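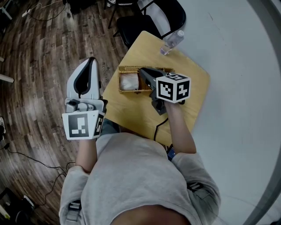

Review: the Flistton hand grippers, after one term in our robotics club

Our club at Clelcombe bought a pair of these in August. The price was 220 for each gripper, and the cable is included. You hold one in each hand, with the marker cube just above your fist, and work on small table tasks.

Good points: the trigger is soft and the fingers close evenly. Jawad Rind, our youngest member, learned it in one afternoon.

Less good: the cable is too short – I would like 50 cm more. My wrists also become tired. 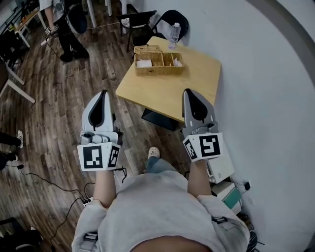
Both grippers held up at the table, with the wicker box open.

I give four stars from five.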